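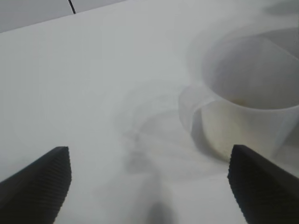 # Ferklow are back with a new record, and I get to tell you first

2020-09-09 - Hi, I'm Effie Innes, I play bass in Ferklow, and the band made me write this one (I lost a coin toss). Our second album, *Vuvbridge*, comes out in December!

It has 13 songs and runs 53 minutes, so yes, it's longer than the first one. We tracked it live at Amaral, the studio Fernanda Guerreiro runs out in Fluvport, and she kept a lot of takes I would have thrown away. She was right about most of them. Tuulikki Kinnunen sings lead on all but two songs - Wanting Mao takes those, and her voice on "Salt Road" still gets me.

If you only know us from the loud stuff, there's plenty of that, plus a slow one with Catalina Alarcón on cello.

We're pressing 4,000 copies on vinyl. Preorders are open now through our mailing list, and press can write back to this email for an advance stream or to set up a chat with any of us. I'm usually up late.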